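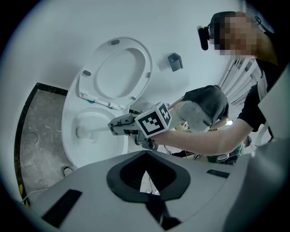 Precious Agbayani: Same drift on my side with the toilet brush task, so it isn't your station. The tool pose slides toward the bowl for as long as the brush is against the wall, then snaps back when the map relocalizes. Which build of the tracker are you on?

Ojārs Grigaitė: Mevlow tracker, September build, default config. The only change from the kitchen set is the task name.

Precious Agbayani: Can you pull one bad episode and post the feature counts?

Ojārs Grigaitė: Episode 147. 745 features tracked at the start, 16 at the worst point. The cube pose from the marker detector stays steady through the same stretch, so I don't think the detector is the problem.

Precious Agbayani: Agreed. White bowl, white seat, white wall, and a glossy inside that throws back the light. The few features left are probably reflections, and those move with the camera.

Thandeka Nkuna: Before anyone touches the tracker, check the mask. The circular one has to match the fisheye calibration. If it's too wide you get false corners on the black rim. Also mask the gripper housing at the bottom of the image, it never moves relative to the lens.

Ojārs Grigaitė: Rim mask was fine. The housing mask was missing – the path in the config still pointed to the old Klinhom folder and the loader skipped it without a warning. Fixed the path and reran 147. The slide is smaller but still there.

Thandeka Nkuna: OK. Now raise the feature budget to 1000 and turn on the specular filter. Set the IMU weight back to the calibrated value too, the default config lowers it.

Ojārs Grigaitė: Budget alone did nothing. Filter plus IMU weight did it. The track on 147 is continuous now, no snap at relocalization. Rerunning the rest of the batch tonight.

Precious Agbayani: Same settings work here. I had the same bad mask path.

Thandeka Nkuna: Opened a separate ticket for the loader. A missing mask should stop the run. Leave this one open until the batch is through, and please don't export anything to training before then.

Status: waiting on batch rerun
Assigned to: Ojārs Grigaitė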